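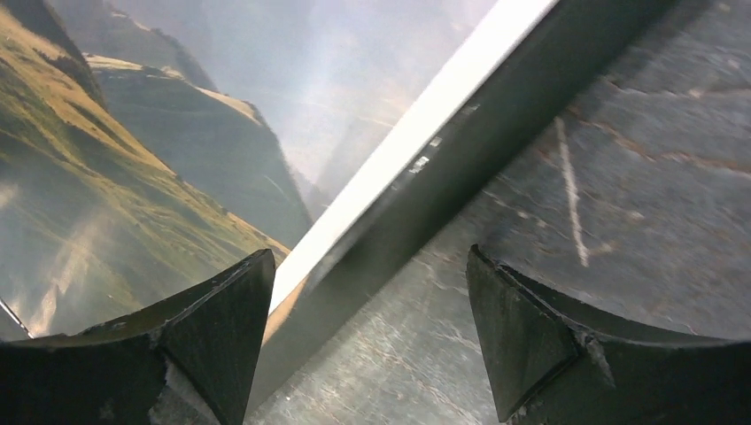

Run 83 was the one that went wrong. The arm at Rerngate had been picking and placing since breakfast, no bother, and then the gripper shut and didn't open again. No alarm. Green light on the cabinet the whole time.

Wiebke Görtz hit the stop. "I shouted first, then pressed. Wrong order," she says. Two seconds, by the log. Nobody hurt, one bent bracket, a long afternoon.

The fault code, when it finally showed up, was 903. Which in the Flastel handbook means "communication, general". Helpful. Torben Kuhlmann swapped the cable, then the controller, then put the old controller back. Same thing every time: fine for 30 minutes, then stuck shut.

Detlef Hamann found it in the end. A connector near the wrist, half a turn loose, and only losing contact when the arm leaned right over. Cheap part. The worrying bit is what the software did next, it took silence from the gripper to mean all well and carried on moving.

Schmieder, who fitted the cell, have sent a patch. Lose the signal now and the arm stops dead. Görtz wants a second stop button on the far side of the bench aswell, and hasn't got it yet. Until she does, no one works over there while it's running. The coat of the fingers gets checked at the same time as the plugs, mornings, before the first pick.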